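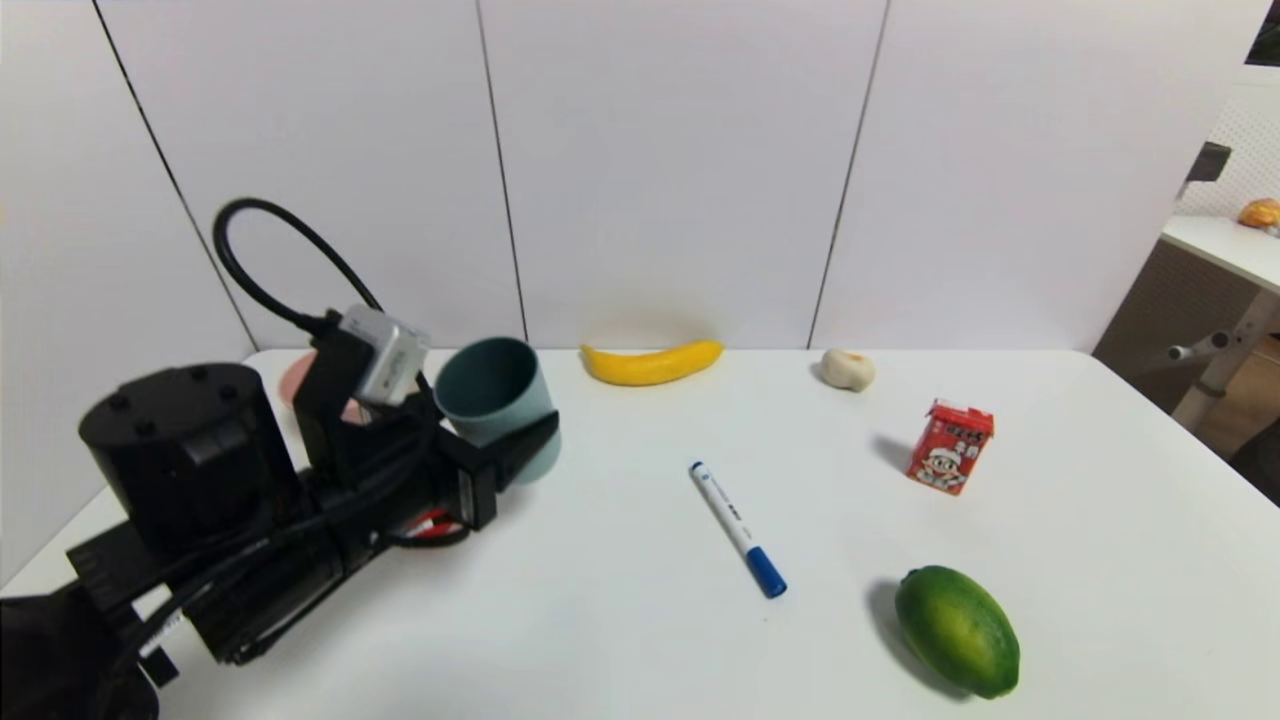

Teal cup, toy banana, drink carton, marker: a fairly typical white table at Trerkura.

Shared Tables: Frequently Asked Questions
Last updated 27 November 2023

These are the questions members ask us most about the white tables in Room 206. If yours is missing, write it on a card and put it in the box by the door. Please don't write it on the table.

Do I have to clear the table when I leave?

Yes. Everything you brought goes home with you or into your cubby, and everything that lives here goes back on the shelf. A table counts as clear when the next person can put down a laptop without first making a decision about a garlic bulb.

What if I'm coming back in ten minutes?

Leave your things and put out a "Back Soon" card. The card is good for an hour. We have seen cards that were good for most of July, and those belongings are now in the gray tub.

Can I keep food on the table?

You can eat at the tables. You can't store food on them. Drink cartons are fine while you're drinking from them, and small ones with a straw are less trouble than anything in a wide cup. Once a carton is finished it goes in the recycling, even if it has a nice cartoon on the front.

Is the fruit real?

Some of it. The bright yellow banana is a toy, and so is the green lime. They belong to the Tinavar play food box on the lower shelf and should go back there when you're done sorting, drawing, or weighing them. Real fruit belongs in the bowl in the kitchen. If you aren't sure which kind you have, squeeze it gently before you bite.

And the garlic?

Check before you cook with it. Check before you put it in the play food box, too. We have had complaints in both directions.

Where do the cups and plates go?

Plastic cups and the pink round plates get rinsed and put back in the rack to the left of the sink. Rinsing means water. Cups of paint water go down the utility sink, and those cups stay in the art cupboard for the rest of their lives.

May I use the cups for pens?

We'd like you not to. A cup with a marker in it stops being a cup in everyone's mind, and then there are none left for tea. There are proper pen trays in the top drawer.

Which markers are allowed on the white tables?

None of them. The tables are white and they are smooth, and we understand how it happens, but they are not whiteboards. Markers of every kind may rest on the tables with their caps on. The cap is the important part.

I've already drawn on the table. What now?

Try a damp cloth first, then the Trunusen spray from under the sink, used sparingly. Work in from the outside of the mark so it doesn't spread. If it's still there after two tries, tell the desk and stop scrubbing. A faint blue line bothers us less than a dull patch the size of a dinner plate.

How should I wipe down a table?

Pick everything up first. Wiping around objects leaves a ring for each one, and in the afternoon light you can tell exactly what was there. Start at the back edge by the wall, pull the cloth toward you, and catch the crumbs in your hand. The floor is not a crumb tray, although it is often treated as one.

Can I push two tables together?

Yes, if you put them back. Lift them by the frame — two people, one at each end — and please don't drag them. Leave enough space for someone to walk past with a tray.

Can I tape things to the wall panels?

No tape, no putty, no pins. If you need something upright, borrow a Bae stand from the cupboard. They fall over if you look at them sharply, but they leave the wall alone.

What happens to things left behind?

They go into the gray tub at the desk and stay there until the end of the month. After that, toys and usable stationery join the shelf, and anything edible is dealt with the same evening. We don't mail items back. We do make an exception for keys.

Is there a charge for leaving a mess?

There isn't, though it comes up at every members' meeting and is always proposed by the same table.

Can I just leave it all in a neat pile?

A neat pile is still a pile. We appreciate the thought, and we'd appreciate it more on the shelf.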